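Pladham loses early train from July, rail users group says no warning given

7th March

The 6:21 out of Pladham is going. The operator, Wodis Rail, put the new summer timetable up on its website last night and the early train just isn't on it. No press release, no poster at the station as of this morning.

From July the first departure will be the 7:21. Fine if you work in Grorell. Not fine if you change there for the hospital or the college, as the connecting train leaves Grorell before the 7:21 gets in. Next one after that is an hour's wait.

Anikó Kiss of the Pladham Line Rail Users Group found the change while checking something else. "I was looking up Sunday engineering work," she said. "Then I saw the weekday page and thought it had loaded wrong. We had a meeting with them in the winter and it never came up."
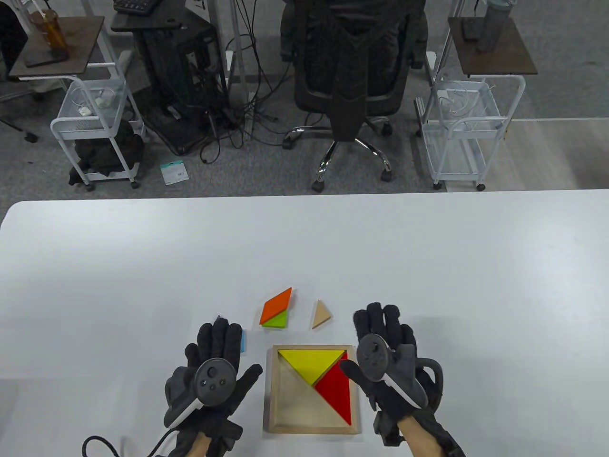 The group wants the train kept, or failing that the Grorell connection held back 7 minutes. Kiss says that would do it for most people. She has already written to Wodis and to both county reps, and was still waiting on a reply from any of them when we called.

Wodis sent us a short statement. It says the early train is "among the least used on the line" and the crew is needed for the extra afternoon service to Pálfi, which starts the same week. Asked for passenger numbers, a spokesman said they would not be published before the comment period closes. Asked when the comment period closes, he said he would have to check. We'll update when we hear back.

The Pálfi extra is popular in its own right, it should be said. Shops up there have been asking for a later train home for years and the chamber of commerce there is happy with teh plan.

The petition went up this morning. Target is 1000 names by the end of the month. Paper copies at the library front desk and in the bakery on Station Road, also at the ticket window during opening hours (mornings only).

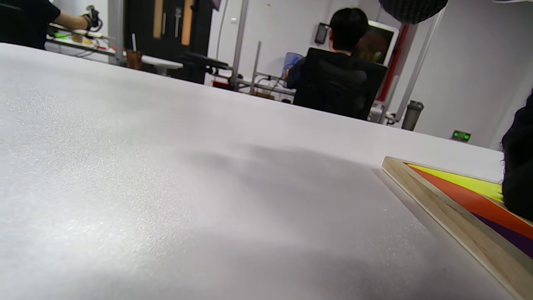
The white tabletop, with part of a wood-framed board at the corner.

Two things still not clear. One is whether season tickets bought before the change will be refunded, Wodis says "case by case". The other is the station parking lot, where the gate now opens for the early train and nobody seems to know if the hours will change with it.

The users group meets at 7 in the Methodist hall, side entrance. Date to be confirmed, check thier noticeboard on the platform.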